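Review: The Prusholm Bench Safety Kit for Small Robot Arms
By Nesma Benmoussa
February
Print this page | E-mail this article

The Prusholm kit is a binder, a roll of labels and a set of laminated cards. It is meant for teams that run a small arm on a tabletop and have never written their rules down. I used it for 31 working days at our bench in Skerden. 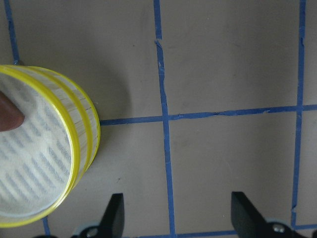 The binder has 8 sections, and the first is the one most people will get the most from. It covers sharing a table with a gripper: who may reach in, when, and what has to be said out loud first. The default rule is that a hand goes into the work area only when the arm is stopped and the person at the controls has said so. You can write an exception for light, soft objects, but it has to name the object, the speed limit and the person who signed for it. We wrote two and dropped one within a week.

Section 3 is about marking the table. Prusholm accepts plain painter's tape for a grid and asks that you replace any strip that lifts or tears. It also wants cell sizes recorded in the log, so a layout can be put back after cleaning. I found this useful. Our old notes said things like "near the middle."

The section on gripper checks is thin. It tells you to look over the fingertips and mounting screws at the start of each shift, but gives no torque values and sends you to the arm's manual. The Azimi checklist, which we used before, handles this better – it has a line for each screw and a box for the date.

The cards are sturdy and the print is large enough to read from a standing position. The labels are poor. Half of ours had curled by the second Tuesday.

At $328 the kit is expensive for what is mostly paper. It does not replace a proper risk assessment, and the binder says that on page 2. A shop with a safety officer can skip it. A small lab with new people coming in should get its money back in fewer arguments.

Recent items
Taltthorpe Foot Pedal Stop, Reviewed
Azimi Checklist: Second Edition
Keeping a Bench Log That People Will Read
Light Curtains for Small Tables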